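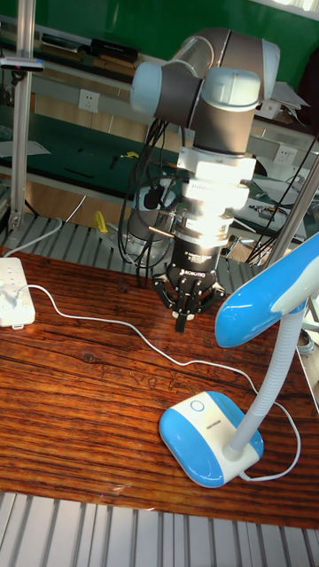 4.2 Small lamps and where people put them

We turn now to the part of the study we enjoyed most. Of the 1,138 desk and table surfaces logged by our households, 534 held at least one lamp, and these small lights turned out to be a wonderfully rich record of how people settle into a workspace. A lamp is easy to move, so its position says a great deal about what its owner is doing at that hour.

Gooseneck lamps were the favorites by a wide margin. Figure 4 shows one of this type, a blue-and-white model with a white ribbed neck and a long glossy shade, standing on a reddish-brown wooden tabletop. The button is on top of the base, toward one corner. Participants liked this layout very much. "I can find it in the dark with one finger," wrote one, and several others said nearly the same thing in their diaries.

The neck matters even more than the button. Homes with a flexible neck changed the direction of their light many times in an evening — toward a book, then a plate, then a child's homework — while homes with a stiff arm picked one angle and kept it for weeks. Horrocks saw this pattern first, during the pilot visits in December, and it held up beautifully in the full set.

Power was the other strong influence. People rarely chose a spot for the lamp and then looked for a socket. They started from the power strip and worked outward. Where the strip lay on the tabletop itself, as in Figure 4, the lamp shared the surface with whatever else needed charging, and owners tended to describe the whole table as "the plug table." Where the strip was on the floor, the lamp moved to the back corner and stayed there.

Thirteen households kept 2 lamps on a single table. We had expected these to be the largest tables in the sample, but most were quite small. Pillai's interviews explain why: each lamp belonged to a different person, and neither wanted to share. One couple in the Penrose group had drawn a pencil line between them!

Figure 4. Gooseneck lamp on a wooden tabletop, with a power strip lying at the table's left edge.

Section 4.3 takes up the same tables after the evening meal, when many of the lamps had been moved again.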